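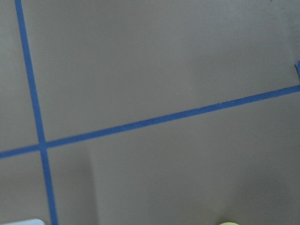
Tape on the table, and other rules we try to keep

2nd June

I have promised for a long time to write down the rules we use for the table where our robot arm works. Keisha Yazzie asked me for them again in March, when she was preparing the same kind of table at Tostari, and I sent her a message so long and so badly ordered that she answered only with a question mark. So I try again, with more patience.

First the tape. We use blue painter's tape on a grey surface. I like grey because it is matt and does not shine back into the wrist camera, and I like blue because almost none of our objects are blue. The crossing of two strips is our origin point. All positions in our task sheets are given from there: "cup, right of the cross, one hand wide". It is a crude way to measure, I know. But two people who have never met can read the sheet and put the cup in nearly the same place, and for our purpose this is enough.

My rules for the tape are these.

Lay a strip in one piece. If it goes wrong, take it off completely and begin again. A strip repaired in the middle has a step in it, and small objects catch on this step when they are pushed.

Press the crossing well with the thumb. It is two layers, so it is the thickest point.

Remove the old tape fully. I am the worst in our room for this one. A torn end looks like nothing to a person, but to a program that searches for blue it is a blue thing on the table like any other. At Tillman, where I worked before, we lost a whole afternoon to a piece smaller than a fingernail. We had changed the lights, the threshold and finally the camera cable before someone bent down and looked.

Do not trust that the lines are straight in the camera view. The wrist turns, the lens bends things a little, and a line which is square to the table comes out as a diagonal. New colleagues want to correct the tape when they see this on the screen. Please measure on the table and leave the screen alone.

Then the light. This part I find harder to write, as we have no good rule, only habits. Before the first run we put the arm in its start position and look at where the shadows are. A soft shadow does not trouble us. A shadow with a clear edge is more serious, and we write it in the sheet with its place. We used to chase every shadow away with more lamps, and each new lamp brought its own. Now we accept them, but we want to know about them. If the shadow is in a different place after lunch, the sheet gets a new line.

Objects. They wait outside the marked working area until they are called in the sheet. It is allowed that the edge of one comes into the camera view, and it is written down if so. I was against this at first. I wanted the start picture to be perfectly clean. Keisha had the opposite opinion, that a table in a real kitchen or workshop is never clean, and we argued about it over 13 emails (I kept them). In the end we took her version for the daily work and mine for calibration only. I still think mine is nicer to look at.

Next, the people. One person has the stop button and does nothing else. This person does not place objects, does not type, does not answer the telephone. The second person places the objects, and says "hands out" aloud before the arm is released. We say it also when we are tired and when it is obvious. I felt quite foolish saying it in a room with one colleague, in a language which is not mine, but after 347 runs it comes out of my mouth by itself. Last week I said it at home after I put the bread in the toaster.

Every 20 runs we stop, look at the tape, wipe the surface with a dry cloth and compare the view with the start picture. No wet cloth near the tape, it creeps under the edges.

About the written standards: yes, read them, and do the risk assessment for your machine properly, with someone who has the training. What I describe here comes after this and does not replace it. Our arm is small and slow, and my notes are made for a small and slow arm. The people at Benby have a much bigger one behind a fence, and their list is naturally another list.

There is one thing I have not decided. Darnel, our next project, needs 1000 runs on two tables, and I do not know if both tables should have exactly the same tape layout or if a small difference would be useful. Keisha says difference. I have started to measure for the same. If you have done this on more than one table, write to me, I would like to hear how you marked them and what tape you used. Ours begins to leave glue after some weeks and I am looking for another.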